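The Letter Room

By the first week of July we had 831 letters, and I loved every one of them, even the rude ones.

I should say who "we" were. Ronja Dalen had sold Urar that spring for more money than Drenthorpe had seen in its whole history, and she had come home with it. She rented the old shoe store on Åberg Street, bought two desks and a kettle, and put a notice in the paper that said: If you need something, write and tell me what it is. Then she hired me to open the mail.

What a job! I'd get there at seven and the mat would be covered. People wrote on lined paper, on the backs of bills, on a paper plate once. They wanted hearing aids and bus fare and a new boiler. A man wanted his brother to call him. A girl wanted a drum kit and had enclosed a note from the neighbors saying they did not mind, in what was plainly her own handwriting. I read that one out loud and Ronja laughed so hard she had to put her tea down.

"Yes to the drums," she said.

"Should we check with the neighbors?"

"Yes to the drums and yes to checking with the neighbors."

She was like that about small things. With the big ones she got quiet. There was a letter from the hospital board asking for a wing, with drawings, and a very nice folder, and her name already lettered over the door. She kept it under the kettle for a month and it got a brown ring on it.

Kwan-ho Yuen's letter came in the same week as the folder. It was two lines long. He ran the swimming lessons, and the pool at Jidau had been shut for six years, and he would like it open again. He didn't say please or give a figure. At the bottom he had put his hours, as if we might be the ones wanting lessons.

Ronja read it standing up. Then she read it again and sat down on the floor, in a good coat, with her back against the shelves where the boots used to be.

"I learned there," she said. "He held me up by the chin. I was sure I'd drown and he kept telling me about his sandwiches."

We drove out that same afternoon with the windows down. Kwan-ho was waiting by the gate with a ring of keys and a whistle around his neck – a whistle, for an empty pool! There were weeds in the deep end taller than I am. He walked us all the way around it, talking about filters, and he never once mentioned knowing her. At the diving board she couldn't stand it anymore.

"You don't remember me."

"Dalen," he said. "You kicked."

I thought he would ask for the moon after that, and he could have had it. He asked for the pool, a heater, and 300 towels. Ronja offered a second pool. He said what would he do with a second pool, he only had one whistle. She offered to put his name on it and he looked so alarmed that she took it back on the spot.

On the way home she did sums on her knee. The lessons would be free for 800 children a year, and the pool would belong to the town, and there would be enough set aside to keep the water warm long after she was gone. I missed our turn because I was listening. We ended up behind a tractor for miles and neither of us cared.

The hospital got its equipment too, by the way, just not the lettering.

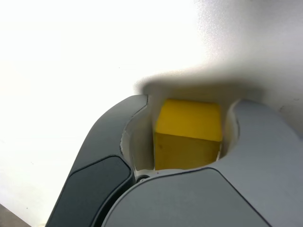 Opening day was Fri 9 October, and half of Drenthorpe came out in the drizzle with their swimsuits on under their coats. Ronja had picked the color for the new changing block herself, after a terrible amount of fuss, and she got a yellow that came out as two: picture a plain yellow cube, bright lemon across the top and a deeper mustard down the front, with a clean line between them. I thought it was the best building I had ever seen. The girl with the drum kit played us in. Kwan-ho blew his whistle, the first row of kids held on to the side and kicked like mad, and Ronja, who had promised me she would only watch, was already taking off her shoes.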